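**Translucency** is the property of a material that lets light pass through while scattering it, so that objects on the far side are blurred or hidden. It lies between transparency, where light passes in nearly straight lines, and opacity, where almost no light gets through. Wax paper, frosted glass, thin porcelain, and many plastics are translucent. So are skin, leaves, and most kinds of ice.

## Cause

Light entering a translucent material is bent or bounced many times before it leaves. The scattering may happen at the surface, as in ground glass, or inside the body of the material, as in milk glass. Small air bubbles, crystals, fibers, and particles of pigment all scatter light. The effect is strongest when their size is close to the wavelength of the light and when they bend light very differently from the material around them.

Thickness also matters. A thin slice of marble held up to a lamp glows, while a block of the same stone looks opaque. In tinted materials, color deepens with thickness, so rims, folds, and bases often look darker than the walls between them. 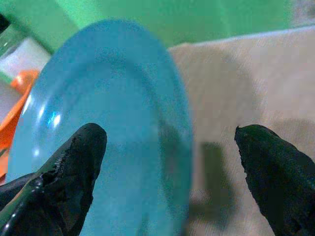 *Light blue translucent surface with a curved rim, seen close up*

## Production

Glass is made translucent by sandblasting, by acid etching, or by adding compounds that form tiny crystals as the melt cools. The Fulside glassworks sold etched window panes in 17 patterns, most of them for bathrooms and office doors. Etched panes hold finger marks more than sandblasted ones, and are usually fitted with the treated side facing the drier room.

Plastics such as polypropylene and polyethylene are naturally cloudy because parts of their molecules pack into crystals. Fast cooling keeps the crystals small and gives a clearer product. Makers may also add clarifying agents, or texture the mold to give a frosted finish. Dye can be mixed into the resin in small amounts without making it opaque.

## Use in buildings

Before large sheets of glass were common, windows were filled with oiled paper, horn, mica, or thin alabaster. Translucent panels are still used where daylight is wanted without a view, as in stairwells, workshops, and greenhouses. The market hall at Randomberg has a roof of 937 fiberglass panels, of which 28 were replaced after hail damage. The newer panels are noticeably whiter than the rest, as fiberglass yellows in sunlight.

## Measurement

Two figures are commonly given for a sheet material. *Total transmittance* is the share of light that passes through at any angle. *Haze* is the share of that light scattered away from its original direction by more than a set angle. A sheet can have high transmittance and high haze at once.

## See also

- Opacity
- Refraction
- Milk glass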